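Masking tape tips, mostly for people who hate scraping

2022-11-27

Quick ones, typing this between coats. Tape, paper, and what to do when it all goes gummy. 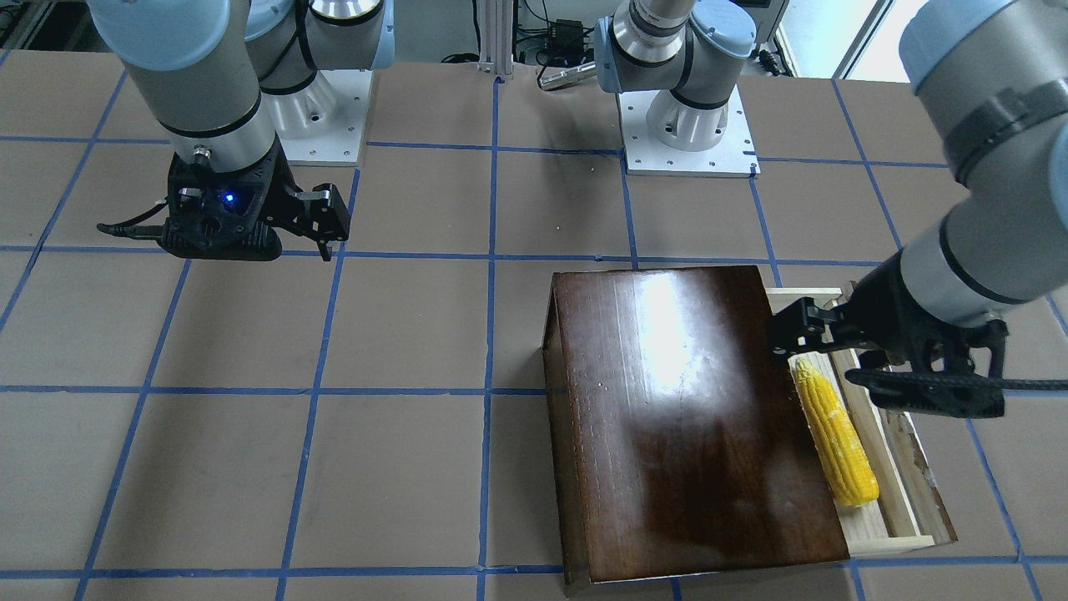

Blue tape over tan sheeting, marked off in big squares.

Buying it

Don't buy the cheapest roll for anything you care about. Cheap stuff tears in slivers and you lose the end every time. I keep a decent one for trim and the bargain rolls for labeling boxes. The Bemix medium-tack from the hardware place on Mingate is what I use now, had no trouble with it so far.

A 50 yard roll goes further than you think. Did the whole back bedroom, windows and all, and still had enough left for the door.

Check the edge of the roll before you pay. Run a thumb around it. Nicks and dents in the edge = tears later. Put it back, take the one behind.

Storing it

Flat, in a zip bag, away from the sink. Not on a nail in the garage, the side of the roll picks up grit and then your nice straight line isn't one.

Old roll that splits when you pull it? Ten seconds in the microwave, no more. Softens the glue a bit. Works on paper tape only, don't try it with anything shiny or foil backed. If it still splits, bin it.

Finding the end: fold the last half inch under itself when you stop. Or stick a bread bag clip there. I forget every time and then I'm picking at it with a fingernail like everybody else.

Putting it down

Wipe first. Dust is why tape lifts. Damp rag, let it dry all the way, then tape.

Short lengths around curves, longer ones on straights. Don't stretch it. Stretched tape creeps back and leaves a gap at the corner and guess where the paint goes.

Press the edge with a putty knife or an old store card. Just the edge, the paint side. Worth the extra 2 minutes per wall.

For a really crisp stripe, brush a little of the OLD color along the tape edge first, let it dry, then the new color. Whatever bleeds under is the color that was there already. Best trick on this page.

Covering a table or bench

Builder's paper beats newspaper. Newspaper prints itself on anything damp, found that out on a white shelf.

Overlap the sheets a couple inches and tape the whole seam, not just dabs at the ends. Dabs let the paper ride up and then you catch a sleeve on it.

Pull it snug, fold under the table edge, tape on the underside. Corners like wrapping a present.

Making a bunch of the same thing? Tape lines make good sections. I do seed packets this way in spring, and cookie boxes in December, one square per household. Stops me giving my sister's lot two bags of fudge and next door none. Write the name right on the tape with a marker.

Square corners without a big square: measure 3 ft one way, 4 ft the other, the diagonal should come to 5. If it doesn't, nudge and measure again. For a smaller table use 15, 20 and 25 inches.

Taking it off

Paint still slightly tacky is best. Pull back over itself, slow, low angle. If the paint has gone hard, run a sharp blade down the line first or you will peel a strip of wall. Ask me how I know.

Warm stubborn bits with a hair dryer. Low setting, keep it moving.

Don't leave it up for weeks. Sunny windows especially. The label will tell you how many days and they mean it.

Gummy leftovers

Cooking oil on a cotton pad, leave it five minutes, wipe, then dish soap. Fine on glass and glazed tile. Not on bare wood or unpainted plaster, it leaves a mark.

Rubbing alcohol is quicker but try it somewhere hidden first, it can take off latex paint and some varnishes. Window open, no candles.

Another piece of fresh tape, dabbed on and off, picks up the thin film that's left. Sounds silly, do it anyway.

Odds and ends

Strip of tape on the floor where the drill dust will fall, sticky side up, edges held down with more tape. Less sweeping.

Tape around a drill bit as a depth mark. Leave a little flag on it, when the flag brushes teh surface, stop.

Date your paint cans. Room, color, which wall. Future you has no idea what "off white 2" was.

Tape over the cut line on veneer before sawing, fewer splinters. Use a fine blade too.

More next week on brushes and why mine all look like brooms. Second coat's calling.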